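Hand and Controller Trials: Common Questions
Reading time: 4 minutes
Print this page | E-mail this page

Which hands are you comparing?

Two. The Trudach hand is the one we have used longest. The Jamesard hand is newer to us and closes faster, but it needs more tuning before it will hold a curved edge without slipping. Both bolt to the same wrist, so a swap takes one person and a hex key.

Why furniture and not test blocks?

We do use blocks, for the first day of any trial. After that we move on to office furniture. A chair on casters rolls away when it is pushed off center, and that tells us more about how the two arms share a load than a block on a table does.

What counts as a good grip on a chair?

Both hands on the backrest, with the feet planted before any push begins. If one hand lets go, the run is scored as a miss, even if the chair ends up in the right place. 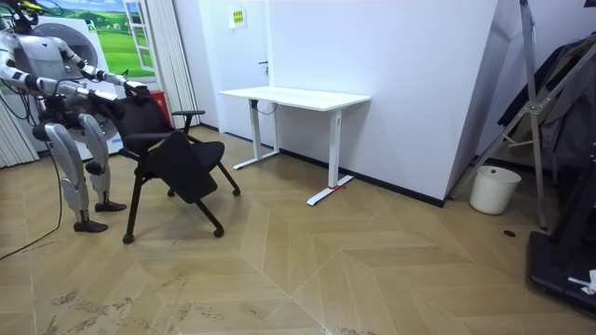
Page last changed: September, by Feven Jemal

Do you change the controller and the hands at the same time?

No. We run the Kahsay controller with both hands first, then repeat the set with the Avstead controller. Changing one part at a time is slow, but otherwise we can't say which part made the difference. A full set is eight runs per pairing.

Why is there a cable on the floor?

We leave the robot tethered during comparisons. Keep your feet and any casters clear of the cable, and check the slack before you start a run.

Where do the logs go?

Each run is saved with the hand, the controller and the start time in its name. Joint and force data are kept for every run. Video is kept only for misses and for the first run of a set. Abenezer Yimer can give you read access.

Can I bring my own gripper?

Yes, if it fits our wrist plate and weighs no more than 2000 grams with its adapter. Send a drawing first. Heavier hands upset the balance when both arms reach forward — we tried one at 2120 grams and had to stop the set.

Which one should I buy?

We don't have an answer yet. The Trudach hand drops less, and the Jamesard hand is easier to repair. Results for the Avstead controller are still being checked.

Questions about the trials: Feven Jemal or Abenezer Yimer | Copyright, all rights reserved | Back to top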